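4.2 Wrist cameras and the exposure problem

With the arm and the controller fixed, we turned to the part of the comparison we had most looked forward to: how much the choice of wrist camera changes what each gripper can do. We mounted two cameras in turn, the Comus and the Baloyi, on the same bracket behind the same pair of rounded black fingers. The arm was the Nididier throughout. Both cameras ran at 30 frames per second, and both fed the same policy, trained on 600 demonstrations that we had recorded over the winter and finished in March.

We had expected resolution to matter most, and we were happily wrong. On mid-toned objects the two cameras were nearly interchangeable, even though the Baloyi delivers a much sharper picture. Where they parted ways was contrast. A pale object against dark cloth is an ordinary thing to find in a home or a workshop, and it gave us more to think about than any other pairing in the set. The automatic exposure on each camera averages over the whole view, so a lot of black in the background pulls the setting up and the object loses its surface detail. The Baloyi recovers in a few frames once the background changes. The Comus takes longer, and during that time the policy has to work from outline alone.

What surprised us is how well it does so. We ran 29 trials on the high-contrast set with the Comus and kept every wrist view from the last second before closing. Going through them was one of the real pleasures of this study! Even in views where we could make out no texture on the target, the fingers tended to arrive on both sides of it at nearly the same height, and the approach seldom stalled.
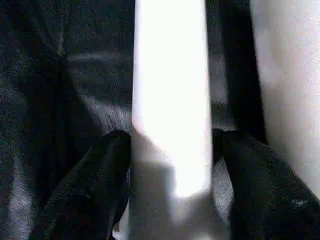 Figure 4. Wrist view from the high-contrast set, with the two fingertips at either side of a bright white object.

Finger color deserves more attention than it usually gets in gripper comparisons. We chose matte black for both fingers early on, mostly to keep glare down, and only later saw what it does for the policy. In Figure 4 the face of the object is almost pure white, yet its near-vertical sides are easy to follow, and the rounded tips stand out clearly where they come up to them. The left finger is a harder case, as it has dark, creased material behind it and the two blacks lie close together. We think a thin gray band near each tip would help here without bringing the glare back, and we plan to test one.

The soft pads of the Brallia gripper, which we tried next on the same bracket, are lighter in tone and wider at the tip. They hide more of the target during the final approach, so the outline cue is weaker just when it is needed. Section 4.3 takes up that trade between grip area and visibility.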